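Painting a Quick Set of Banners for a Fantasy Skirmish Warband

I have been promising to write this up since June, when I finished the standards for my Clernia river guard and a few folks at the club asked how I got the cloth to hang so nicely. It really is easy, and you can do a whole warband in one lazy Sunday if you don't mind some waiting while things dry!

What you'll need

Plain printer paper (100 gsm is my favorite, anything heavier fights you when you fold it)
White glue and an old brush you don't love anymore
Brass rod or stiff wire for the poles
Craft acrylics in 4 colors, plus black and white
A pencil and a steel ruler

Step 1: Cut the cloth

Draw a rectangle 40 mm tall and twice as wide as you want the finished flag, so it can fold around the pole and meet itself on the other side. I usually leave a 2 mm strip down the middle for the pole to sit in. My first Culeler banner didn't have that strip and the two halves never did line up, so please learn from my sulking. Cut any swallowtails or ragged edges after gluing, when both sides are together.

Step 2: Glue and shape

Thin the white glue with a little water and brush it all over the inside, right out to the corners. Lay the pole down the middle, fold, and press. While the paper is still damp, roll it gently over a pencil, first one way and then the other, to get those big lazy waves. Stand it up in a lump of putty and go make yourself a sandwich.
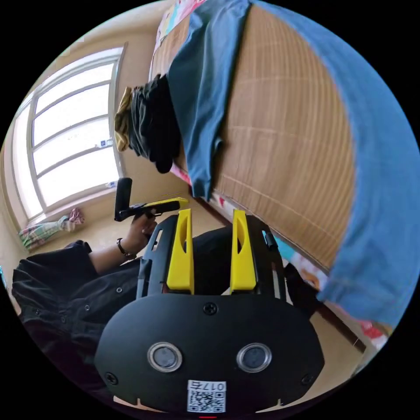 Step 3: Paint the base colors

Start with the darkest version of your main color and cover everything, folds and all. My Markedbridge militia carry a deep green field with a cream tower, and the Wikström exiles (my poor, unlucky Wikströms) get rusty orange and gray. Keep the design simple. A stripe, a cross or one chunky animal shows up much better across the table than a fancy coat of arms.

Step 4: Highlights

Mix a bit of white or cream into the base color and paint only the tops of the waves, then add more and do a thinner line inside that one. Remember to highlight the emblem too, following the same folds! Finish with matte varnish on both sides, and paint the pole last, brown with a tan streak or two.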